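Projekt Tak: Teilnehmerinnen und Teilnehmer für Interviews und Gesprächsrunden gesucht

Stand: 16.07.2018

Das Büro Kakolis sucht Menschen, die den Streit um die Sperrung des ehemaligen Übungsplatzes Dradasberg aus eigener Anschauung kennen. Gesucht werden Anwohner, Pächter, frühere und heutige Beschäftigte der beteiligten Behörden, Polizeibeamte, Mitglieder der Bürgerinitiativen und auch Personen, die nur an einem einzigen Tag dort waren. Eine bestimmte Haltung zum Thema wird nicht vorausgesetzt.

Worum es geht

Nach dem Abzug des Militärs wurde das Gelände am Dradasberg jahrelang ohne klare Regelung genutzt. Schäfer ließen ihre Tiere dort weiden, Imker stellten Völker auf, die Wege wurden von den Nachbargemeinden mitbenutzt. Schriftliche Verträge gab es nur für einen Teil der Flächen. Als das Land die 298 Hektar unter Schutz stellte und die Zufahrten schließen ließ, legten viele Betroffene Widerspruch ein. Im Verwaltungsverfahren sind 267 Einwendungen erfasst. Parallel dazu kam es zu Versammlungen an der Südzufahrt, zu zwei mehrtägigen Blockaden und zu einem Polizeieinsatz, über dessen Ablauf bis heute sehr unterschiedliche Darstellungen im Umlauf sind.

Die Akten des Verfahrens sind weitgehend zugänglich. Was fehlt, sind die Berichte der Beteiligten. In der Presse kamen überwiegend die Sprecher der Initiativen und die Pressestellen zu Wort. Wer hinten in der Menge stand, wer im Amt die Bescheide geschrieben hat oder wer als Nachbar morgens nicht mehr zur Arbeit durchkam, wurde selten gefragt. Das Projekt Tak soll diese Lücke schließen. Der Name geht auf den Flurnamen Tak zurück, unter dem die Wiese an der Südzufahrt in den alten Karten eingetragen ist.

Wen wir suchen

- Personen, die zur Zeit der Sperrung in den angrenzenden Gemeinden gewohnt oder gearbeitet haben
- Pächter und Nutzer von Flächen am Dradasberg, mit oder ohne schriftlichen Vertrag
- Teilnehmer der Versammlungen und der Blockaden, auch wenn sie von weiter weg angereist sind
- Polizeibeamte und Mitarbeiter von Landkreis, Forst und Naturschutzverwaltung (bitte den Hinweis zur Aussagegenehmigung weiter unten beachten)
- Mitarbeiter von Lokalzeitungen, Sendern und Internetseiten, die damals berichtet haben
- Personen, die die Sperrung befürwortet haben. Aus dieser Gruppe liegen uns bisher die wenigsten Zusagen vor.

Das Mindestalter beträgt 18 Jahre. Gute Deutschkenntnisse sind hilfreich, Interviews können nach Absprache auch auf Englisch oder Polnisch geführt werden.

Nicht teilnehmen können Personen, gegen die im Zusammenhang mit den Blockaden noch ein Strafverfahren läuft. Das gilt auch für Zeugen in solchen Verfahren. Nach dem Abschluss ist eine Anmeldung möglich, sofern die Erhebung noch nicht beendet ist.

Was auf Sie zukommt

Die Teilnahme besteht aus einem Einzelinterview und, wenn Sie möchten, einer Gesprächsrunde. Das Einzelinterview dauert zwei bis drei Stunden und kann auf zwei Termine verteilt werden. Es gibt keinen Fragebogen mit festen Antworten. Sie werden gebeten, die Ereignisse in Ihrer eigenen Reihenfolge zu erzählen, danach werden Rückfragen gestellt. Wenn Sie Unterlagen aus der Zeit aufgehoben haben, also Briefe, Bescheide, Flugblätter, Fotos oder Kalendereinträge, bringen Sie diese bitte mit. Wir fertigen Kopien an, die Originale bleiben bei Ihnen.

In den Gesprächsrunden sitzen fünf bis acht Personen zusammen, die auf verschiedenen Seiten standen. Die Zusammensetzung wird vorher mit allen abgesprochen. Wer einer bestimmten Person nicht begegnen möchte, kann das angeben und muss es nicht begründen. Die Runden werden von zwei Personen moderiert, die beide nicht aus der Region stammen.

Interviews und Gesprächsrunden werden als Tonaufnahme aufgezeichnet. Videoaufnahmen sind nicht vorgesehen.

Ort und Zeit

Die Einzelinterviews finden ab September statt, entweder in unseren Räumen im Tagungshaus Pisovholm oder bei Ihnen zu Hause. Für Personen mit eingeschränkter Mobilität kommen wir in jedem Fall zu Ihnen. Termine sind auch am Abend möglich. Die Gesprächsrunden werden ausschließlich in Pisovholm durchgeführt, die Termine vergeben wir erst nach den Einzelinterviews.

Das Tagungshaus ist mit dem Bus erreichbar, die Haltestelle liegt an der Einfahrt. Parkplätze befinden sich hinter dem Hauptgebäude. Der Seminarraum im Erdgeschoss ist stufenlos zugänglich, die Räume im ersten Stock sind es nicht. Bitte geben Sie bei der Anmeldung an, ob Sie einen Raum im Erdgeschoss benötigen.

Aufwandsentschädigung

Für das Einzelinterview zahlen wir 100 Euro, unabhängig davon, ob es an einem oder an zwei Terminen geführt wird. Für die Gesprächsrunde wird derselbe Betrag noch einmal gezahlt. Fahrtkosten erstatten wir gegen Beleg bis zu 400 Kilometer Gesamtstrecke, bei der Bahn in der zweiten Klasse. Bei längerer Anreise sprechen Sie uns bitte vorher an. Wer Leistungen vom Jobcenter oder eine Rente mit Hinzuverdienstgrenze bezieht, sollte die Anrechnung selbst mit der zuständigen Stelle klären. Eine Bescheinigung über die Zahlung stellen wir aus.

Beschäftigte im öffentlichen Dienst können auf die Zahlung verzichten, wenn das dienstrechtlich einfacher ist. Ein entsprechendes Feld ist im Anmeldebogen vorhanden.
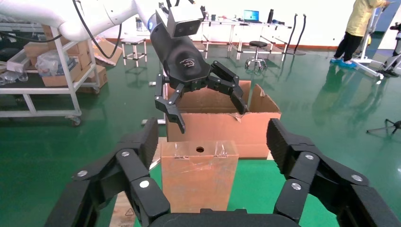
Umgang mit Ihren Angaben

Die Aufnahmen werden abgeschrieben, dabei werden Namen, Wohnorte und Berufsangaben durch Kürzel ersetzt. Sie erhalten die Abschrift Ihres Interviews und haben vier Wochen Zeit, Stellen streichen zu lassen. Erst danach wird der Text ausgewertet. Wer mit vollem Namen genannt werden möchte, kann das schriftlich erklären. Einige Teilnehmer haben bereits darum gebeten, zwingend ist es für niemanden.

Die Tonaufnahmen werden nach Projektende gelöscht, es sei denn, Sie stimmen einer Archivierung ausdrücklich zu. Bei Zustimmung gilt eine Sperrfrist, deren Dauer Sie selbst festlegen. Aufnahmen und Abschriften werden nicht an die Presse und nicht an die am Verfahren beteiligten Behörden oder Initiativen weitergegeben. Ein Zeugnisverweigerungsrecht haben wir allerdings nicht. Ordnet ein Gericht die Herausgabe an, müssen wir dem nachkommen. Bitte bedenken Sie das, bevor Sie über noch nicht bekannte Straftaten sprechen.

Ihre Einwilligung können Sie jederzeit widerrufen. Die bereits gezahlte Aufwandsentschädigung wird in diesem Fall nicht zurückgefordert.

Hinweis zur Aussagegenehmigung

Beamte und Angestellte des öffentlichen Dienstes benötigen für Auskünfte über dienstliche Vorgänge in der Regel eine Genehmigung ihres Dienstherrn, auch nach der Pensionierung. Ein Musterschreiben für den Antrag schicken wir auf Anfrage zu. Liegt keine Genehmigung vor, kann das Interview trotzdem stattfinden, muss sich dann aber auf die Zeit außerhalb des Dienstes beschränken.

Wer wir sind

Kakolis ist ein unabhängiges Büro für Zeitzeugenarbeit und Regionalgeschichte. Wir waren weder am Verwaltungsverfahren noch an den Klagen dagegen beteiligt und haben für keine der Seiten gearbeitet. Die Finanzierung erfolgt aus Stiftungsmitteln. Die Stiftung hat keinen Einfluss auf die Auswahl der Befragten und sieht die Abschriften nicht vor der Veröffentlichung. Am Ende des Projekts stehen ein gedruckter Bericht und eine Lesung in Pisovholm. Alle Teilnehmer erhalten ein Exemplar des Berichts kostenlos.

Anmeldung

Bitte fordern Sie den Anmeldebogen schriftlich oder telefonisch bei Kakolis an, Stichwort »Tak«. Er umfasst zwei Seiten und fragt ab, in welcher Rolle und in welchem Zeitraum Sie am Dradasberg waren. Einen Lebenslauf brauchen wir nicht. Sie bekommen innerhalb von drei Wochen eine Rückmeldung, auch bei einer Absage. Absagen sind möglich, wenn für eine Gruppe schon genügend Interviews vereinbart sind. In diesem Fall führen wir Sie auf Wunsch auf einer Warteliste.

Wer nicht selbst teilnehmen möchte, aber Unterlagen oder Fotos aus der Zeit der Sperrung besitzt, kann sich ebenfalls melden. Bitte schicken Sie keine Originale mit der Post.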